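Boards that stay flat: a morning with Vija Kivi
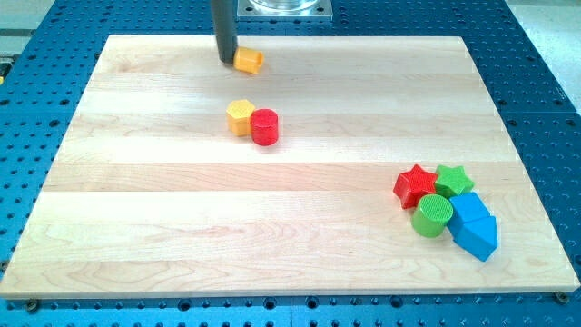 Vija Kivi has been gluing up maple boards for a living since she left a kitchen fitting firm in her thirties. Her workshop, Rokitum, sells them as chopping boards, as shelves and as loose tops that people put over a bench or a table they already own. The loose tops are the part of the business she likes talking about.

"People think a board is a board," she says. "But a chopping board gets picked up and put away. A top has to lie there for years and you notice straight away if a corner lifts."

The timber arrives in September, already kiln dried, and is stacked indoors before anyone cuts it. Kivi rips it into long strips and lays them out dry on the floor. She moves the strips about until she is happy with the colour, which in maple can run from nearly white to something like honey in the same plank.

"I used to try to match it all. I had a pile of darker strips I couldn't use and it was a waste. Now I mix them. Most customers prefer it once they have it at home."

Saadet Gökçe does the gluing. She came to the workshop from a bakery and says the hours are better. She spreads the glue with a small roller, stands the strips on edge and brings the clamps up a little at a time, working out from the middle. Too much pressure squeezes the joint dry, and she has seen boards open up along a line a year later.

"You want a thin bead all along," Gökçe says. "If there's a gap in the bead I take it apart again. You've got a few minutes. After that you've got firewood."

The boards stay clamped overnight and are planed the next afternoon. After that comes sanding, which takes longer than everything else put together. Kivi offers oil or hard wax, and will send a top out bare if the customer wants to finish it themselves. She doesn't encourage it. Bare maple marks easily and shows every cup ring.

The workshop has made 200 loose tops so far. I asked what people use them for. Jigsaws, she said, and model making, and sewing machines. Parents buy them for children's building blocks, because a tower will stand on flat wood when it won't stand on carpet. 

"That's a good use for one," she says. "You lift it off when you want the bench back. "

Her advice on care is short. Wipe it with a damp cloth and dry it. Oil both faces, including the one you never see, or it will cup. Keep it away from radiators. If it does cup, turn it over and leave it for a week before ringing her.

Gökçe had a board in the clamps when I left and was scraping the squeezed-out glue off with an old chisel. Kivi was on the phone about a delivery of sandpaper.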